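4. What we did in the lab, and what the cloth did to us

So by April we had a working setup and a class deadline, which is a scary combination. Our course project (we called it Stanari, after losing a vote on better names) was to get two-handed robots to sort laundry by color. Milan Jansen wrote most of the control code. I did the data side, meaning I sat at the table and drove the arms by hand until my shoulders hurt. We ended up with 900 recorded tries, which sounded like a lot to me back then!

The thing I hadn't understood going in is how much cloth changes depending on where you look at it from. A folded shirt is one object to you and me. To the software it's a new shape every single time, and anything with a stiff edge makes it worse, because the edge stands up and hides whatever the arms are doing behind it. Our side view suffered the most (Figure 1 has one of those moments). 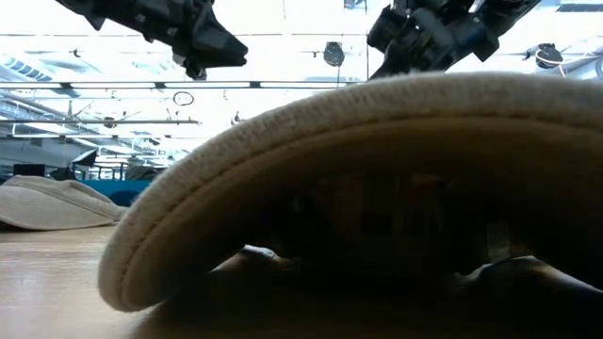
Figure 1. Side view, with thick fabric between us and the grippers.

Kwok-wai Ko thought we should drop the side view completely and spend the training time on the close views, and wrote in the margin of our draft that a view that's blocked half the time teaches the model to guess. I went back and forth on this for days. In the end we kept it, mostly because it shows both arms together, and I still kind of want to run the comparison properly.

The close views have their own problems, of course. You see the fingers beautifully and then you lose track of the rest of the table. What saved us was having one arm watch while the other did the grabbing. When we went through the recordings, the tries that were easiest to label were the ones where a pinch on thin fabric happened right in front of the other hand, folds and all, like in Figure 2.

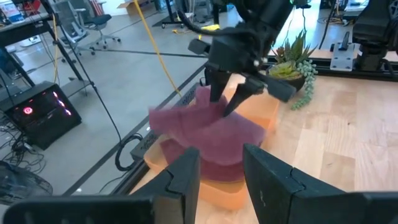

Figure 2. One gripper pinching a maroon cloth, seen from another gripper.

We labeled each try as a grab, a miss, or a "sort of," and that last label caused more arguments than the whole rest of the project. Milan wanted to throw those tries out. I wanted to keep them, since a cloth held by one corner is still held! We settled on giving each one to 2 people and keeping it only if they agreed.

Layers were the other headache. If a heavy piece sits over a thin one, the color the model should care about may be just a sliver poking out near the fingertips. Figure 3 shows pale cloth over maroon-pink, and it's a decent test of whether your color rule is any good.
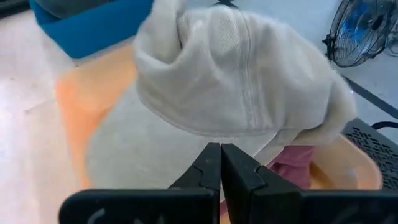 Figure 3. Cream garment on top, maroon-pink fabric showing below.

My first color rule was no good at all. It averaged everything near the grip point, so a pile with two colors came out as some muddy in-between and got sent wherever. The second version looked only at a small patch right by the tips, and that's the one we used for the results in Section 5.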